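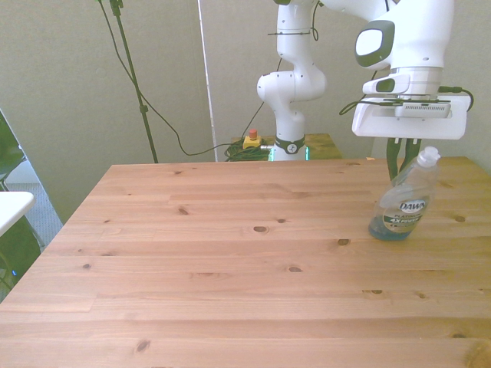 ## 4. Washing and caring for the tabletop

This section covers ordinary washing, sticky spots, stains, and the knots. It applies to the Privby pine table in all its lengths. If you bought the Traleck finish kit with the table, read 4.5 before you do anything with water.

You will find a great deal of advice on pine tables, most of it written by people with something in a can to sell. We sell a can ourselves. Our view is that a pine top needs a cloth, a little dish soap, and somebody willing to dry it properly, and that most of the damage we see at the Prolthorpe workshop comes from cleaning and very little of it from dinner.

### 4.1 What you need

- Dish soap, any ordinary liquid kind
- A bowl of lukewarm water
- Two soft cotton cloths, one for washing and one for drying
- A plastic scraper or an old store card

Leave the scouring pad in the cupboard. The same goes for melamine sponges, which are sold as gentle and are in fact a very fine sandpaper. They will take the sheen off pine in a few strokes, and you won't notice until the light hits it from the side.

### 4.2 Regular wash

1. Clear the table. Lift things off; don't slide them.
2. Wipe up crumbs and grit with a dry cloth.
3. Put a few drops of dish soap in the bowl of water. Concentrated soaps need less than you think. If the water is foaming over your wrist, pour half of it out and top up with plain.
4. Dip the first cloth and wring it until it stops dripping.
5. Wipe along the planks, following the grain, from one end to the other.
6. Rinse the cloth, wring it again, and go over the top once more with plain water.
7. Dry right away with the second cloth. Press it along the seams between the planks, where water sits.
8. Wait 30 minutes before putting anything back.

> **Caution:** Never pour water or soap straight onto the wood. Undiluted soap leaves a pale, tacky patch that collects dirt, and the patch takes several washes to shift.

> **Note:** "Food safe," "natural," and "plant based" on a cleaner tell you nothing about what it does to a table. Vinegar is all three. It dulls an oiled surface, and we don't recommend it in any dilution, whatever your aunt's clipping says.

How often should you wash it? When it's dirty. The leaflet packed with older tables said every day, and we have dropped that advice. A daily dry wipe is plenty for most households, with a damp wash after a messy meal.

### 4.3 Sticky and greasy spots

1. Scrape off anything raised with the plastic scraper, held nearly flat.
2. Put one drop of dish soap on a damp cloth. Work it into the cloth with your thumb.
3. Rub the spot lightly along the grain.
4. Lay the damp part of the cloth over the spot for a minute if it is dried syrup, jam, or egg. Longer does no good.
5. Wipe, rinse, and dry as in 4.2.

Old grease may need two rounds. If it's still there after the second, it has soaked in, and more soap will only lighten the wood around it. Go to 4.4 or learn to live with it.

Candle wax is a separate matter. Let it harden, lift it with the scraper, and wash what is left. We have tried the brown paper and warm iron method on scrap boards. It does pull the wax up. It also pulled up resin from the nearest knot, and we ended up with a bigger mark than we started with.

### 4.4 Rings, ink, and darker stains

**White rings** are moisture in the finish. Leave them alone for 12 hours before trying anything. A good many fade by themselves. Mayonnaise, toothpaste, and cigarette ash all have their supporters, and we suspect the ring was on its way out anyway.

**Black rings** come from wet metal, usually a can or the foot of a pan. The mark is in the wood itself and no soap will move it. It can be sanded:

1. Wash and dry the area, then leave it overnight.
2. Sand by hand with fine paper, along the grain only.
3. Widen the sanded area a little at a time so that you don't leave a hollow.
4. Wipe off the dust with a dry cloth.
5. Re-oil as in 4.5.

**Ink and marker** vary too much for a rule. Try the soap cloth first, at once. Avoid nail polish remover, which takes off the ink, the finish, and your right to a free repair.

> **Caution:** Don't use a power sander on a single stain. Pine is soft between the grain lines and hard along them, and a machine digs out the soft part first.

### 4.5 Oiling

The Kashindye oil supplied in the Traleck kit is good oil. The label suggests a coat every month. We think that is good for sales and bad for tables: too much oil stays tacky, and a tacky table gets washed harder. Twice a year suits most homes.

To check whether the top needs it, flick a little water on a part you use a lot. If the drops stand up, put the can away. If they flatten and darken the wood, oil it.

1. Wash and dry the top, then let it stand for 8 hours.
2. Put a small amount of oil on a lint-free cloth.
3. Rub it in along the planks, one plank at a time.
4. Wait as long as the can says, then wipe off everything that hasn't gone in. Wipe again.
5. Keep the table clear until the next day.

> **Caution:** Oily cloths can catch fire by themselves when crumpled. Spread them flat outdoors to dry, or soak them in water and seal them in a metal container before you throw them out.

A freshly oiled top should not be washed with soap for a week. Use a dry cloth and put a tray under the worst eaters.

### 4.6 Knots and color

Knots are part of the board and are not covered as a fault. Some will weep a little resin in the first warm season, mainly on tables delivered in August. Let the bead harden, lift it with the scraper, and wipe with a soapy cloth. Sealing products sold for this purpose are meant to go under paint, and on a clear finish they show as a shiny coin.

Pine also turns more orange with daylight. No cleaner prevents this, including those that claim to. Move bowls and mats from time to time so that the color changes evenly, especially in the first year. A pale patch under a mat will usually catch up once it is uncovered.

### 4.7 When to contact us

Write to the Prolthorpe workshop if:

- a seam between two planks has opened wide enough to take a store card
- a knot is loose
- the surface is still tacky 40 days after oiling

Send a photo taken in daylight and tell us what you have cleaned it with. Please list everything, including the thing you'd prefer not to mention. It saves us a round of letters.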